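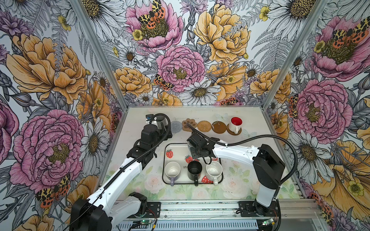 Fig. 1. Two robot arms at a table with a white tray.

Unit 4: The Junior Minister

Reading: Lui, chapter 3; Yeh handout, pages 158 to 192.

A junior minister sits below the department head and usually takes one part of the department's work, such as public health or rural transport. The head of government makes the appointment. Most of the daily work is answering written questions, meeting outside groups and taking bills through committee.

Terms to know
Portfolio – the list of subjects a minister answers for
Reshuffle – a change of posts within a government
Private office – the civil servants who run a minister's day

Case: Prinden
The Prinden assembly has 72 members, and 32 of them hold a government post. Kam-wah Lui argues that this weakens scrutiny, as post holders are expected to vote with the government. Wen-hsiung Yeh disagrees – he thinks backbenchers gain influence when ministers need their support.

For discussion
Should a junior minister resign over a policy made by someone senior? Bring one case from your own reading. Notes are due by noon.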